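The Prince's Birthday, and My Sore Feet

Wednesday, May 22, 2019

I have had so many messages asking about the trip that I thought I had better sit down and write it all out in one place, with a pot of tea next to me and my feet up on the other chair, where they have been more or less since I got home.

For anybody new here, I have been a follower of the princely family of Windosau since I was a girl. My grandmother kept a scrapbook of them. She had never been there, and as far as I know she never met anyone who had, but she'd found a magazine at the hairdresser's with the old wedding in it and that was that. She cut out everything she could find for the rest of her life, which was not a great deal, because Windosau is very small and doesn't get written up much. I have the scrapbook now. The glue has gone brown and a few of the pages have come out, but I wouldn't trade it for a new car.

So when the palace put out word in March that the Prince's 80th birthday would be marked with an open day in the gardens and an appearance on the balcony, I booked before I had even asked for the time off work. (I asked the next morning. It was fine. I did bring muffins.)

Getting there is a bit of a production. You fly to the nearest city that has a proper airport and then you take the Triver line up the valley, and the Triver line stops for everything. It stopped at places that were just a bench. At one of them the conductor got down and talked to a woman over a fence for quite a while and then got back on with a bag of onions. I loved every minute of it, but if you are the kind of traveler who likes to know when she'll arrive, maybe rent a car.

I stayed in a guesthouse called Mak, up a steep little street behind the church, and I'd send anyone there. Breakfast is bread and a soft white cheese and as much coffee as you can hold. The owner saw the pin on my coat with the princely crest on it and got so excited that she went and fetched her own, which is older than mine and a good bit nicer. We compared pins for most of the first evening. Her English was better than my anything else, so we managed.

Now, the day itself. The gates were meant to open at nine and I was there well before seven, and I was still nowhere near the front. Families had come with folding stools and blankets and whole picnics. There was a group of older gentlemen in the green hats they wear for festivals, and behind me were two sisters who had come down from a farm and had to be back for milking. Everybody talked to everybody. It reminded me of the lines we used to stand in at the county fair when I was little, before you could buy the tickets ahead.

The gardens are not grand. I say that fondly. If you've been to one of the great palaces with the fountains and the mile of gravel, you would walk into these and wonder where the rest was. There's a long lawn, a wall with pear trees trained along it, a pond, and then the house, which is yellow and has green shutters and looks like a place where someone would really live. The family has been in it for 200 years and you can tell that each lot of them has planted whatever they liked and left it for the next lot to work around. 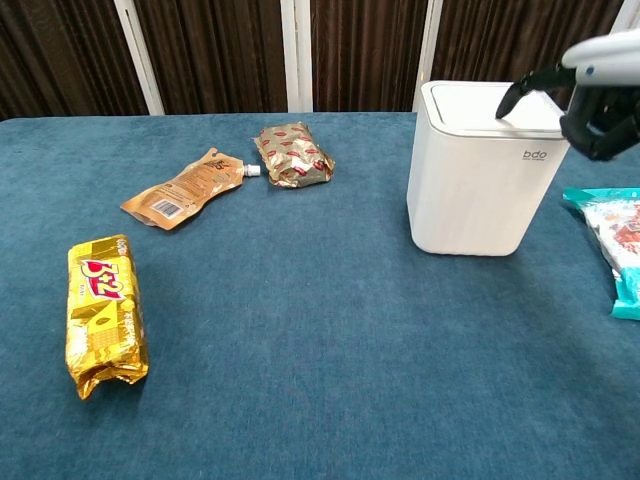 The band started up at eleven, and it was the town band, with some very young trumpet players who had clearly been told to stand still and were finding it hard. They played the anthem and then they played a birthday song I didn't know, with clapping in it. The crowd all knew exactly when to clap and I did not, so I clapped late on every single verse. One of the milking sisters patted my arm.

Then the doors opened and out he came. I don't mind telling you I cried. He's smaller than I had pictured, and he had a cane, and he stood there at the rail with his family coming out one after another behind him until the balcony looked as if it might be getting crowded. He waved with his hat. He didn't give a speech so much as a few words, and the owner of the guesthouse told me later what they were, because I only caught the word for "rain." He had thanked everyone for coming out, said he was sorry about the wet spring for the farmers, and told the children there was cake. That was the whole thing. I have sat through retirement lunches with longer speeches, and I can't remember a word of those.

There really was cake, too. It was a plain yellow cake with plum jam in the middle, handed out on paper napkins from long tables by the pear wall, and the whole lawn lined up again as cheerfully as if we hadn't been standing all morning. I ate mine sitting on the edge of the pond with my shoes off.

I kept thinking about my grandmother. She had this idea that the thing about a royal family, any royal family, was that it gave you somebody to grow old alongside. You saw them get married the year you got married, and you saw their babies in the pram when you had yours. I used to think that was a little silly, since they didn't know her from Adam. But standing there in that crowd with all those people who had done their own growing old alongside this one man, I think I understood her better than I did when I could have told her so.

I know some of you reading don't care for the whole business of princes, and we've had that conversation in the comments before, and I expect we'll have it again. That's all right. My own brother thinks I am out of my mind. He asked how much the flight cost and I changed the subject to his tomatoes.

A few practical things, for those who wrote asking.

The open day isn't held every year. The gardens are open on certain summer weekends, though, and those are quieter, and I'm told you can see the little chapel as well, which was closed for the birthday. Ask at the town hall and not at the station. The station will send you to the town hall.

Wear flat shoes. I wore my good ones for the pictures and no one in the world looked at my feet but me.

The souvenir shop is one room and it sells out. By the time I got in there were no mugs left and just one tea towel, which had a pulled thread, and I bought it anyway. I also got the commemorative stamp on its card. They are numbered, and mine is 2110, and I have already decided it is going on the last page of the scrapbook, where Grandma had left a space.

If you want to send the family a card, they do answer. It may take months. A reader from over in Levosdale wrote to tell me that she sent one for the wedding of the younger daughter and got back a printed note with a real signature on it, and she has it framed in her hallway. I mailed mine from the post office in the square before I left, so it would have the local stamp on it. I wrote too much and had to go up the sides.

I'll put up a second post once I've sorted through everything, including the train ride back, when the onion conductor was on again and remembered me. I also want to write down that cake while I can still taste it. If anyone has a good recipe for plum jam that isn't too sweet, please leave it in the comments.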